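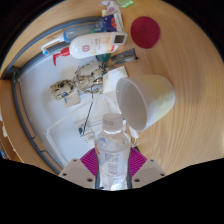 Figure 3. Round table with a clear water bottle, a white cup on its side and a tray of small items.

4.2 Drinks and the things that gather near them

I came to this part of the study thinking desks would be about work, and then I spent most of January reading diary entries about drinks! Of the 108 people who kept a desk diary for us in Jarnau, 40 wrote more about what they drank than about anything they did at the desk (my own diary was no better, I checked). Following Stankevičius, I call these things "stayers", meaning whatever lands on a surface for a minute and is still there at bedtime.

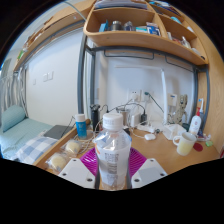 Figure 4. Desk under a curved shelf unit, with wrapped buns, a mug, a lamp and charging cables.

Snacks behave a lot like drinks. People told us they put food down wherever there was a gap, and the gap was usually at the front, because the back had already gone to chargers and cords. I'd expected the cords to bother them more. In the Meronard survey they came first on the list of annoyances, but our diary keepers gave them a mean score of 5 out of 100 and moved on to complaining about crumbs.

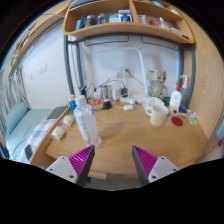

Water bottles are a funny case, though. A mug has a home in the kitchen and sooner or later somebody walks it back there, while a bottle can live on a desk for days and get topped up. I coded bottles apart from mugs for that reason, and I'd do it again.

Coasters gave me trouble too. The Mumavel coding sheet files them under "protection", and
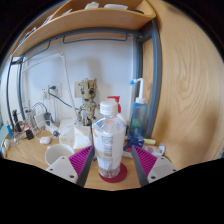 plenty of our people used them more like a parking spot, so I added a second code and went back through the whole first batch.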